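Section 4: Entering an application in the Mirnix grants portal

These steps are for small arts organisations applying to the Nuttall fund. The portal promises a form you can finish over lunch. Allow longer.

1. Sign in and choose New application. If the page asks for a "cultural vision", type one sentence and move on. It can be edited until you submit.

2. Enter your budget in whole pounds. The example budget comes to 2,282, with 1,540 of it for artists' fees.

Caution: the form does not add up. It will accept a total that bears no relation to the lines above it.

3. Under Audience reach, enter the figure you can prove. The slider starts at 35 per cent growth, a figure with no source given. 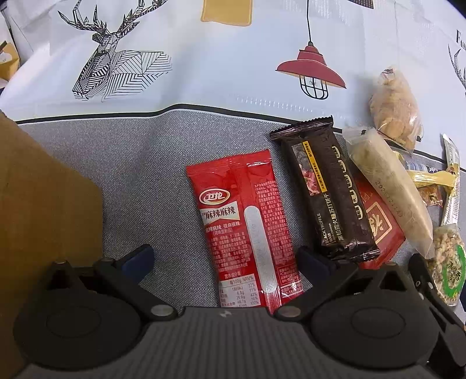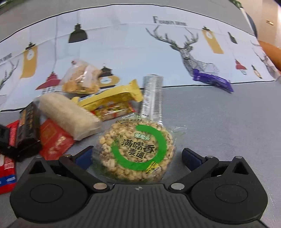

4. Upload supporting material, up to 20 files. Give each file a plain name and fill in the caption box, whatever the help text says about captions being optional. Assessors read the caption first and may read little else. Keep it to what is there: for the second picture, "puffed wheat cake in a clear wrapper, green ring on the label" is enough, and "an exploration of shared nourishment" will do you no favours.

Note: the Impact score beside each upload appears to reward long captions. We have seen no evidence that assessors use it.

5. Press Save draft, sign out, then sign back in and check the budget page before you submit.

6. Submit. Keep the reference number. Questions about a missing receipt go to Leanne Horrocks at Dosley, by email.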